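The long-handled dustpan and other promises

I have owned 8 dustpans in my adult life and liked one of them. It was tin, it came with the flat, and I left it behind when I moved out, like a fool. Every one since has been plastic, and every one has left me with the same thin grey line of dust on the floor.

So when the people at Prestalell, who sell brooms and not much else, claimed that a long handle and a soft lip had done away with the line, I took it as I take most claims about housework. They have been making it since March, at some volume. A set costs as much as a decent lunch in Skolthorpe, and the leaflet runs to 400 words, which is a lot of words for a thing you push crumbs into.

The case for the long handle is your back. You stand up straight, broom in one hand and pan in the other, and you look rather grand, like a hotel porter. I will allow that much. What the leaflet skips is that a broom was built for two hands. Take one away and the head wanders, and the last of the sweepings goes round the pan instead of into it.

Marble makes it worse. Polished stone has no grip, so dust skates ahead of the bristles, and a scrap of cardboard will slide for a yard if you catch it wrong.

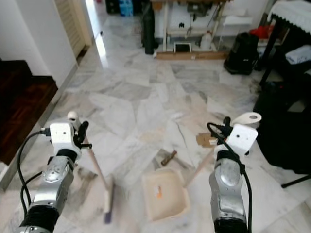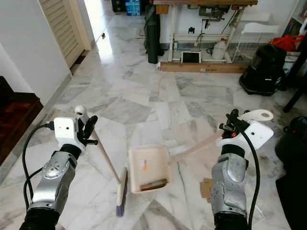 Carpet people will tell you hard floors are easy. They have never tried to get rid of dust on a pale tile with the light coming in low, when each smear shows and you begin to wonder what you have been walking on.

Then there is the matter of the lip. A soft edge is meant to sit flat on the floor and close the gap. On a new pan it may well do so. Greco, an older make that my mother swore by, had no lip at all, only a thin hard edge, and she got by with a damp sheet of newspaper laid in front of it. Sekstead still sells something close to the Greco, short handle and all, and you have to kneel to use it. I have knelt. The line was fainter, though I was also closer to it and cross.

Bristles matter more than any of this, in my view, and get the least attention. Soft ones for smooth floors, stiff ones for the yard, and please stop storing the thing on its head. A broom left standing on its bristles grows a permanent side parting and will only ever sweep in one direction.

As for the label stuck inside the pan, why there? It is the one surface that has to be smooth. Fluff gathers along the edge of the paper, you pick at a corner, and half of it stays behind for good.

I shall keep the long-handled set for the hall and the kitchen. The line is still there most evenings, and I go over it with a wet cloth, as I did before.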